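How Do You Teach a Robot to Tidy a Sponge?

Grown-ups say "watch me." You watch, you copy, done. Robots? Much harder. A robot doesn't know what a hand feels like from the inside.

So Nataša Lazarević and her team in Collstead tried something else. Don't give the robot a person's hand to copy. Give the person a robot's hand!

It's a gripper you hold. Two black fingers, open and close, like a crab. A camera rides along on it and sees what the fingers see. You do the chore, the camera records. Every recording is called a demonstration – demo for short. 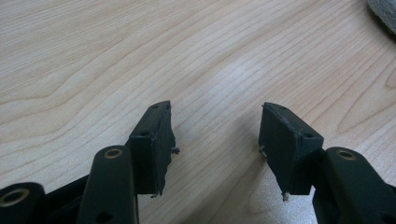 Now, one demo isn't enough. Think about learning to catch a ball. One throw and your an expert? Nope. The team did 200 demos of kitchen jobs. Slow ones, quick ones, clumsy ones too. Then a computer program called Lobo went through all of them, looking for patterns. Where do the fingers go first? When do they close?

Nobody wrote Lobo a rule like "move left a bit, now squeeze." It had to work that out from the demos. Scientists call this imitation learning. Imitation = copying.

Sponges are a tricky one. They squash. They bend. Squeeze too softly and it drops, too hard and it pops out sideways. Try it at your own sink!
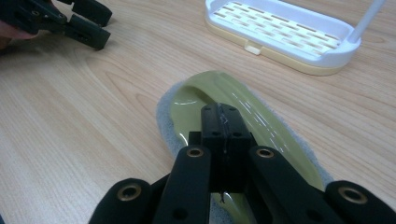
Brekow Science for Kids, issue 3, page 2

Some jobs need two grippers, one for each hand. Think how you open a jar. One hand holds, the other twists, and they have to take turns or help each other at the right moment. That timing is hard to learn, so the demos have to show both hands.

And did it work? Partly. In September the team put Lobo in a real robot arm and gave it 3 tries with a sponge it had never seen. It got 2. On the other try it squeezed to early and grabbed air.

Zbigniew Makowska, who ran the test, wants more demos next. Different sponges, different tables, different people doing the chores.

Words to know
Gripper – a robot's hand
Demo – showing how a job is done
Imitation learning – learning by copying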